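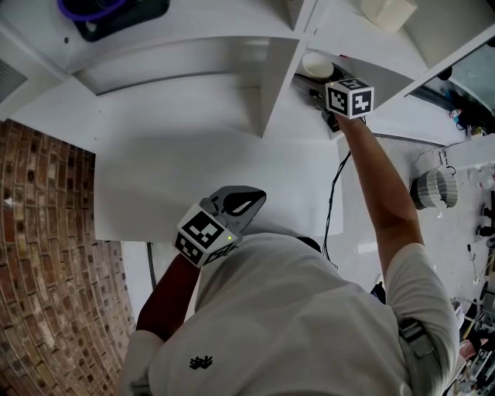

Both hands at the white shelving unit, right arm up in a cubby.

July, bench 2, started 09:40

Laser diameter gauge on the extrusion line, Kushwaha head, second attempt at the drift problem. Harish Negi ran the line, I logged. Wire is the 300 micron enamelled stock from Clasasside, same reel as last time.

Zeroed the gauge with the pin out, then checked against the ground steel pin. Read 2 microns high on the X axis, Y axis fine. Left it alone for an hour with the lamp housing closed and read again: X had come back to nominal. So the head wants a proper warm-up before zeroing, and the procedure sheet (still says "zero on power-up") is wrong. Ermelinda Cunha has the master copy, will ask her to change it.

Line speed held steady for the first run. Averaging set to 739 scans per reading, which is what Fokon had in their settings file. That is too slow to catch short lumps. Dropped it and the lump alarm began to trip on the taped section we put in on purpose. Noise went up, as expected, but stayed inside the tolerance band.

Vibration: wire was dancing up to 6 mm off centre at the gauge with the old guide pulley. Fitted the grooved one after the break. Much calmer, and the ovality figure stopped wandering. I suspect most of last month's "oval" wire was round wire moving about. Jade Kowalchuk disagrees and thinks the die is worn. Die is out and in the tray for her to measure.

Window on the receiver side had a film of drawing oil on it. Cleaned with isopropanol and lint-free cloth. Air purge was shut at the valve – no idea for how long. Opened it and taped a note to the handle.

Serial output to the Davulura logger drops the last character of every line. Tried a different cable, no change. Stop bits look right at both ends. Folasade Akande will look at the logger firmware; until then the last decimal in the log files should be ignored.

To do:

- repeat the pin check cold and warm, both axes
- ask Ilídio Rocha for the certificate for the steel pin
- run the taped section again at full line speed
- spare receiver window, order one

Line off 16:15, purge left on.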